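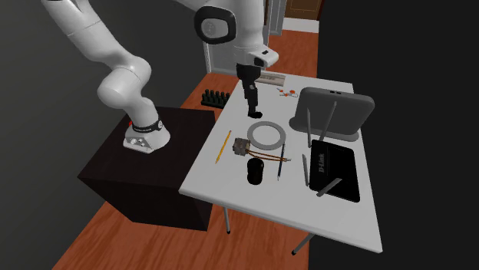
Bellgate Household Electronics Collection Opens to Residents in July

CLOKADBY — January 30, 2026 — The Clokadby Public Library and the Bellgate Community Trust announced today that a permanent lending collection of household electronics and small tools will open in the former reading annex on Bellgate Street this July. The collection will give cardholders free access to items that many families need only once or twice a year, and will be the first of its kind in the county.

At opening, the collection will hold 1417 catalogued items. These include label makers, slide and film scanners, portable projectors, cassette and record players, sewing machines, soldering kits, outdoor thermometers, indoor air monitors and a range of chargers and adapters for older equipment. Each item will be lent with its power supply, a printed instruction card and a padded carrying case.

"Residents have told us for several years that they would borrow more than books if they could," the library said in a statement. "A family with a box of old slides does not need to own a scanner. It needs one for two weekends, with someone at the desk who can explain how to use it. The annex will offer both."

Planning for the collection began after a survey of cardholders in which film scanners, projectors and sewing machines were the three most requested items. Respondents also asked for longer loan periods than those offered for films and music, and for evening pickup hours. Both requests have been included in the final plan.

How Borrowing Will Work

Any resident aged 18 or older with a valid Clokadby library card may borrow from the collection. Cardholders may take up to 7 items at one time. The standard loan is three weeks, with one renewal if no other patron has placed a hold. Sewing machines and projectors may be reserved in advance through the library's online catalog or by telephone.

There is no deposit. Late items will be charged at the same daily rate as films, and the charge will stop once the item is returned or reported missing. Patrons will not be billed for ordinary wear. Items returned with missing parts will be set aside and the patron will be contacted before any replacement fee is applied.

All electrical items will be inspected on return and tested again each year. Inspection and minor repair will be carried out by Batista Repair Services, a Clokadby firm that has maintained the library's public computers and printers under an existing agreement. Items that cannot be repaired will be sent for recycling through the county drop-off program.

The Annex

The annex closed to the public when the reading room moved to the main building and has since been used for storage. Renovation work includes new lighting, wider doors at the Bellgate Street entrance, additional wall outlets and a service counter at two heights. The original tile floor will be kept. A 400-square-foot demonstration area will allow patrons to try an item before taking it home — a feature that library staff consider especially useful for scanners and sewing machines.

The renovation is funded by the Bellgate Community Trust and by a gift from Nestari Lighting, which is also supplying the fixtures for the demonstration area. No increase in the library's annual operating request is planned for the first year.

"The Trust has supported the Bellgate Street properties for a long time, and we wanted the annex to return to daily public use," the Bellgate Community Trust said. "This collection will bring people through the door who may not have visited the library recently."

Donations of Equipment

The library will accept donated equipment at the main building beginning in the spring. Donated items must be in working order and complete with cords and attachments. The library cannot accept televisions, large appliances, heaters or anything with a damaged battery. Donors may request a written receipt.

About the Clokadby Public Library

The Clokadby Public Library serves the town of Clokadby and the surrounding townships. Its services include a children's department, a local history room, home delivery for patrons who cannot travel, and meeting space available to nonprofit groups. The local history room holds more than 2000 photographs of the town and its surroundings, which may be viewed by appointment.

Media inquiries may be directed to the library's public information office at the main building during regular business hours. Tours of the annex for members of the press will be arranged on request before the opening.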